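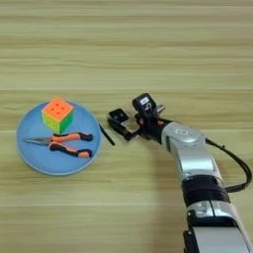 Tultside to Lower Speed Limits and Rebuild School Crossings Under New Street Safety Plan

TULTSIDE – The City of Tultside Department of Streets announced today that it will begin work in April on a package of changes to the Nikolaidis Avenue corridor, including a lower speed limit, rebuilt crosswalks and longer walk signals at the intersections used most by students and older residents.

The work covers the stretch of Nikolaidis Avenue between Ulter Street and the Kudow Bridge. The posted speed limit on this section will drop from 30 to 25 miles per hour. New signs will go up before any construction starts, and the Tultside Police Department will issue warnings only during the first 15 days after the signs are in place. Regular enforcement will follow.

"People who live along this corridor have asked for slower traffic for a long time, and they have been specific about where the trouble is," said Dede Appiah, Director of Streets. "We took those locations and built the plan from them. The crossing at Ulter Street comes first."

At Ulter Street, crews will extend the curbs on all four corners, which shortens the distance a person has to walk to reach the other side. The existing painted crosswalks will be replaced with high-visibility markings, and a raised island will be added in the center of the avenue. Similar islands will be built at 3 more intersections later in the season.

The department will also replace 140 streetlights along the corridor and on the side streets next to it. The new lights will be aimed at crosswalks and bus stops. Residents who find that a new fixture shines into a bedroom window may ask for a shield, which the city will install at no charge.

Signal timing will change as well. Walk signals at the Kudow Bridge approach will come up automatically between 7 a.m. and 7 p.m., without the need to press a button. Outside those hours the buttons will work as they do now.

"The timing changes are small on paper – a few seconds at each light – but they matter to a person with a cane or a stroller," said Miloslav Jelínek, the department's senior traffic engineer. "Drivers should expect a slightly longer wait at the bridge in the morning, and we will adjust the signals if traffic backs up onto Ulter Street."

During construction, one lane will remain open in each direction. Parking on the north side of the avenue will be restricted within 100 feet of any active work area, and temporary signs will be posted before each restriction takes effect. Bus stops will be moved a short distance where necessary. Sidewalk access to homes and businesses will be kept open at all times.

Work hours will be 8 a.m. to 5 p.m. Lane markings may be painted overnight when weather allows.

Drawings of each intersection are on display in the lobby of the Department of Streets. Comments on the later intersections may be left at the front desk or sent by mail to the department, attention Nikolaidis Avenue Project. Written comments will be answered by staff, and changes to the drawings will be posted in the lobby before construction reaches the affected block.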